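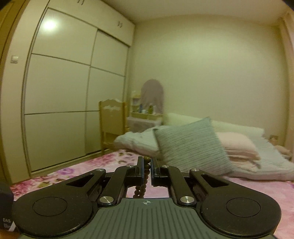
Where should a string of beads live when it isn't being worn?

On a hook, hanging straight, with nothing else on the same hook.

**Notes for the bedroom talk, February 16, 2021**

Start with the question above. Leave it up while people settle. Ask for hands: who has a necklace on the bed or the bedside table this morning? Don't comment on the answers.

**1. The bed as a sorting place**

- The bed is the biggest flat surface in most bedrooms, so things get put down on it.
- Fine for sorting. Bad for keeping. Whatever is on it at ten at night goes on the floor.
- Spread a blanket flat first. Small things vanish in folds, and beads more than most.
- Patterned blankets are harder. Brown beads on a pink floral blanket show up well enough, small clear ones don't. Put a plain towel down for those.

Silvan's point from the run-through: say "blanket", don't say "throw". Half the room thought I meant throwing things out.

**2. Picking up a strand**

- Take it near the largest bead if there is one, lift slowly, let the rest hang.
- If it hangs in a double row, fine. If it bunches, put it back down and open the loop on the blanket.
- Don't pull a knot in the air.
- Check the cord between the beads while it is hanging. Fraying goes in the repair envelope, and the envelope gets a date.

Pause here. Someone will ask about restringing. Liudmyla Karpenko has the handout and will take those questions at the end.

**3. Where it goes**

Built-in wardrobes: the inside of the door is the place most people forget. Stick-on hooks hold a bead strand without trouble. Heavy stone, use a screw hook, and check the door is thick enough.

Say the spacing slowly, people write it down: one hook per strand, a hand's width apart. If the door is full, go to a shallow drawer lined with felt. Strands lie side by side, clasps all at the same end.

Sliding doors won't take hooks on the inside. Use the side wall of the wardrobe.

Skip the Dreton tray slide if we are past twenty minutes.

**4. The last bit of the job**

- Bedding goes back on the bed last, after everything small is off it.
- Shake the blanket over the bed, never over the floor or out of the window. Listen for anything dropping.
- Run a hand along the gap between mattress and wall. Matvii found an earring back there in May and he can tell it himself if he wants to.

**Costs, if asked**

Pack of stick-on hooks, 4 to a pack. Felt by the metre. Matvii has the prices on his sheet, I don't need to read them out.

**Questions**

Celeste Ulloa to carry the microphone. Likely ones:

- Wooden beads and sunlight: keep them out of it.
- Perfume: spray first, beads on afterwards.
- Children's necklaces: lower hooks, same rule.
- Bracelets on elastic: drawer, never a hook.

Close by 7. Chairs back against the wall, spare hooks in the box by the door.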